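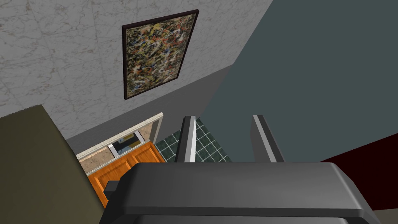

Nahuel Yáñez wrote to me that a ghost play with no ghost in it is a cheat, and he wants to know who Salenitz is if we never meet her!

Fair, Nahuel, and I've been chewing on it all through rehearsals (we open in June, at Fallcombe, and I still change lines at breakfast). She's the landlady. Everyone in the play owes her rent, and she's been dead since 2000.
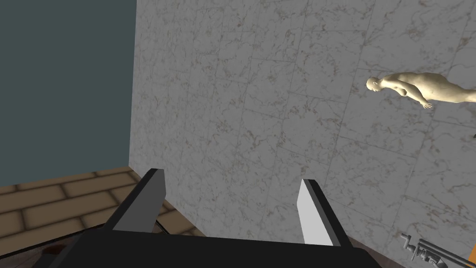

Is it a comedy? Mostly, until the second act, when the Brarnow brothers find her ledger and start reading it aloud to each other.

That ledger scene runs 12 minutes and I love every one of them, even the slow bit with the soup, which my poor cast of 6 keeps begging me to trim

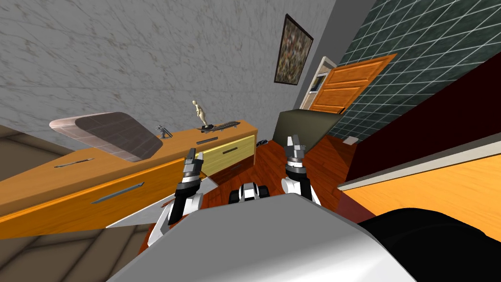

and which I did trim, a little, last night, because the younger brother needed to get to his song sooner. It's a lovely song, by the way, and Villalobos plays it on a very old accordion.

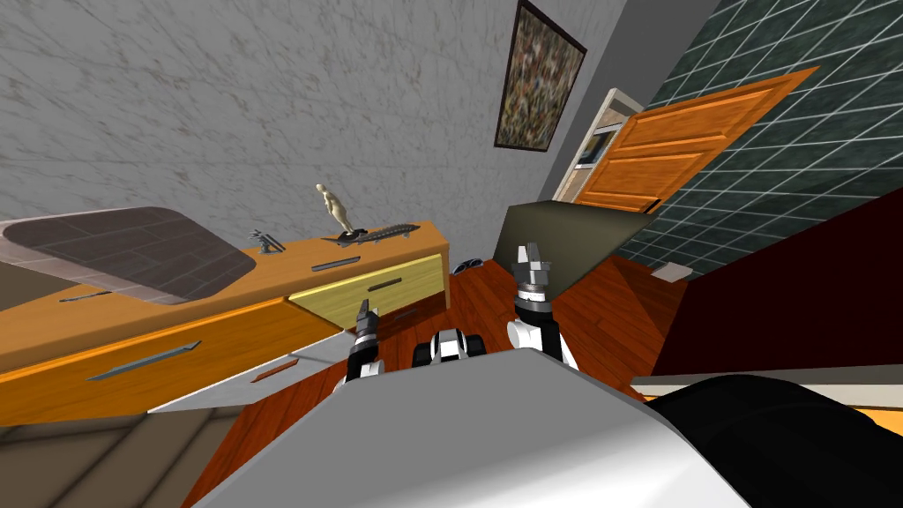 The accordion stays onstage after that, right up to the curtain. Come and hear it if you can, and do say hello afterward!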